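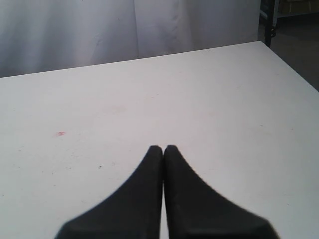
*By Dela Ametepe | workbench stuff | updated in February*

I've had the Flostau table for two winters now and people keep asking me which one it is, so it's getting its own page. It's the big white one. They sell it in gray too, and I came very close to ordering the gray, but I do a lot of fiddly work with little dark screws and I wanted them to show up. Best decision I made that month!

**What you get**

- One plain white top, no grooves, no lip
- Four legs and a bag of bolts
- A hex key (mine was a bit soft, use your own)
- Height when built: 70 cm
- Price when I bought it: $242, delivery included

Putting it together is a job for 2 people. I tried it alone first, got the top balanced on my knee, and then called Khôi Sầm from down the hall. After that it went fast. Start all the bolts by hand before you tighten any of them, or the last leg will fight you.

**Living with a white top**

Okay, so it shows everything. There's a little reddish-pink speck on the left side of mine and a faint pinkish smudge nearer the middle, plus a dark dot, and I've stopped chasing them. Dish soap and a warm cloth does for everyday grime. For ink I use a dab of Porano cleaner and leave it for a minute or so (test a corner first, please). I wouldn't take a scouring pad to it, ever. Yến Tạ did that to hers and now there's a dull patch that catches the light every afternoon.

What I love is how much room there is. I can have a project open in the middle and still set a case down flat without moving anything.

**The case that goes with it**

I get asked about this one nearly as often. Mine's the Lolimix carry case, the flat black plastic one, and it was $80 on its own.

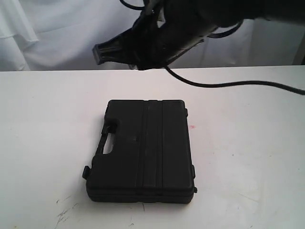 *The carrying case lying flat on the tabletop, lid closed.*

The handle is molded right into the shell, so there's nothing to flap around or snap off, and it's comfy enough for the walk from the parking lot. Rounded corners, which my shins appreciate. Two raised ribs run across the lid. The lid does pick up scuffs and dust, I'll say that much, and black plastic isn't shy about showing it. A damp cloth gets most of the dust and I just live with the scuffs.

Two small gripes. The latch is small, and with cold fingers I have to have a couple of goes at it. And it came with no foam at all, so I cut my own from a sheet Lâm Phùng had left over.

**Would I buy them again?**

The table, yes, tomorrow. The case, yes, if it's still $80. Ghumman had both listed last time I looked, though the white top goes out of stock a lot, so put your name on the waiting list if you want that one.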